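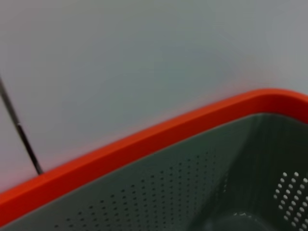
How do I split up the dirty clothes so nothing gets ruined (and I'm not running six tiny loads)?

Posted by Yesenia Zamudio in Home & Laundry

Hi everybody. I moved into my own apartment in Astbridge in November and for the first time in my life I'm doing all my own wash. Growing up my grandmother did everyone's, and she had a system that I never paid one bit of attention to, and now I'm sorry. I just remember piles all over the hallway floor and getting yelled at for walking through them.

My building has two washers in the basement for 18 apartments, so I can usually get one machine at a time, two if I go down before 7 in the morning. It's coins only. So I really can't do whites, lights, darks, towels, delicates, jeans and whatever else as separate loads. I tried it and it ate my whole Thursday evening and most of a roll of quarters.

So then I went the other way and threw it all in together on warm. You can guess. My white work blouses (I work the front desk at a dental office, so I wear a lot of them) are now sort of a sad gray-pink. Also one of my sweaters has little balls all over it, and my black pants are covered in towel fuzz.

What I want to know is what really has to be separate and what is just people being fussy. I have: white and light blouses, black pants, two pairs of jeans, regular T-shirts in every color, gym stuff, towels (dark green, new), sheets (white), a couple of sweaters, and a red hoodie that I'm pretty sure is the criminal here.

Also is there any way to save the blouses? They're mostly cotton with some kind of stretch. And does it matter if things sit for a week before I wash them? My gym clothes are getting a smell that doesn't leave.

Thanks in advance, and please be nice, I know this is basic.

Birutė Vanags
Member, posts mostly in Home & Laundry, Mending

Oh, you poor thing, it isn't basic at all! I raised three kids and ran the wash for a small guest house in Sollow for years, and I have dyed more things pink than I'd like to admit. My husband once went to a wedding in socks the color of ham.

I'll go through it the way I'd do it with your machines and your clothes.

I think you can live with three loads most weeks. Lights, darks, and towels. The T-shirts go wherever they look like they belong, and if I'm holding one up and can't decide, it goes with the darks. A medium blue shirt won't be hurt by riding with black pants. It's the other direction that gets you.

The lights: your blouses, any pale T-shirts, and the white sheets if they fit. I'd really like you to do the sheets on their own though, at least every other time, and that's for a silly reason. Sheets ball up and swallow the small things. You pull a fitted sheet out of the washer and there's a blouse up in one corner, wrinkled like a raisin and with detergent still in it. If you have to put them together, keep the load small enough that everything can tumble, and shake it all out before it goes in the dryer.

The darks: black pants, jeans, dark shirts, and the hoodie after it has calmed down. Turn the jeans and the pants inside out. Zip the zippers! An open zipper is like a little saw going around in there, and I would bet that's part of what happened to your sweater. Cold water. I wash nearly everything in cold now and I can't say I've noticed any difference on ordinary clothes.

The towels go alone, please, for the first couple of months anyway. New towels shed like a dog in spring, and dark green ones will bleed too. Warm water for those, hot if the tag is fine with it. No fabric softener on towels, it leaves a coating and then they just push the water around on you.

The hoodie. Wash it by itself in the bathroom sink, cool water and a drop of dish soap, and look at the water. If it's red, rinse and do it again another day. When the water stays clear you can let it in with the darks. My mother put vinegar in for this and swore by it. I've tried it with and without and I can't tell you it does anything to modern dye, but it doesn't hurt, and the house smells like pickles for an hour.

Sweaters: in the sink also, flat on a towel to dry. You don't need to do them every time you wear them! I do mine maybe twice in a winter unless I spill. The little balls you can take off with a cheap fabric shaver, or a disposable razor if you have a steady hand and a flat table. Go slow around the seams.

Now the blouses. Don't put them in the dryer again until you've tried this, the heat can make it a lot harder to get out. Get oxygen bleach, the powder kind. Read the tag first and make sure it doesn't forbid bleach altogether. Mix the powder up in warm water in a bucket or the tub, however much the package tells you, get it all dissolved, and put the blouses in overnight. In the morning they may be better or they may be back to white. If they're only better, do it again with a fresh batch. I've had things take three rounds. Please don't use chlorine bleach on them, stretchy fabric goes yellow with it and then gets crunchy.

For the smell in the gym clothes, don't leave them damp in a heap. Hang them over the shower rod until they're dry and then they can wait the week with everything else. And use less soap than you think. Too much soap doesn't rinse, and the smell moves in and stays. I use half of what the cap says.

My own dirty things wait in two plain baskets in the closet, one for light and one for dark, and when I take my clothes off at night they go straight to the right one. That way there is no sorting day at all. I think that's the one habit I'd pass on to you if you only wanted one. Write back and say how the blouses came out!

Crisóforo Valdovinos
New member

i just wash everything together on cold and its fine. been doing it since college. dont buy white stuff

Xóchitl Arriaga
Member

I'm somewhere between the two above, lol. I share a laundry room too, so let me come at it from the quarters side, because Birutė has covered the clothes part way better than I could.

I kept track for a while of what I was spending (I was mad about it) and in a year it came to 253 dollars, and that's one person with no kids. The dryer was the bigger half. So what I did was stop drying most things. I bought a folding rack from the hardware store on Robles Street and the only stuff that goes in a dryer now is towels, sheets, and socks. Everything else goes on the rack overnight next to the heater. Shirts I put on hangers on the shower rod while they're still wet and I pull them straight with my hands, and I iron so much less. Your blouses would probably love that. The pants last longer too, all that gray fluff in the lint screen is your clothes wearing away.

Second thing: rotate. You don't have to do all three loads every week. I do lights one week and darks the next, and towels get done whichever week the machine's free. It does mean you need enough underwear to go two weeks, but underwear is cheaper than quarters after a while. Buy it all dark and then it can go with anything that's dark, that's my tip.

Third, time of day. In my building the machines are empty at 9 or 10 at night during the week, and Sunday afternoon is a war. Set a timer on your phone and be down there when it finishes. People WILL take your stuff out and put it on top of the machine, and once mine ended up on the floor, and I'm still upset about it and it's been over a year.

One place where I don't agree: I tried the half-capful of detergent and my gym clothes were no better. What worked for me was soaking them first, half an hour in a sink of cool water with some white vinegar, then rinsing and washing like normal. Do NOT mix vinegar with any bleach, not in the sink and not in the machine, keep those on totally different days. And skip the softener on workout stuff completely.

Oh, and check pockets. I washed a lip balm in with a whole load of darks and every single thing had grease spots. Dish soap rubbed in and left for 20 minutes got out nearly all of it, except for one pair of leggings that I now wear only for painting.

Comments on this reply

Yesenia Zamudio: Thank you!! And thank you Birutė, I read yours out loud to my sister. I did the hoodie in the sink last night and the water looked like fruit punch. Going to get the oxygen powder after work tomorrow. Do I soak the blouses all together, or one at a time?

Birutė Vanags: All together is fine, dear, if they're all the same sort of pink. Keep anything with a print out of it, and push them down so no sleeve is floating on the top.

Jaqueline Cuevas: Jumping in to ask, does the overnight soak work on baby clothes with old milk stains? Mine were put away clean and came out of the box yellow.

Birutė Vanags: Yes, very often, I've done it with christening things that had been in a drawer for years. Cotton only, no wool or silk. Start a new thread if it doesn't work and tell me what the fabric is.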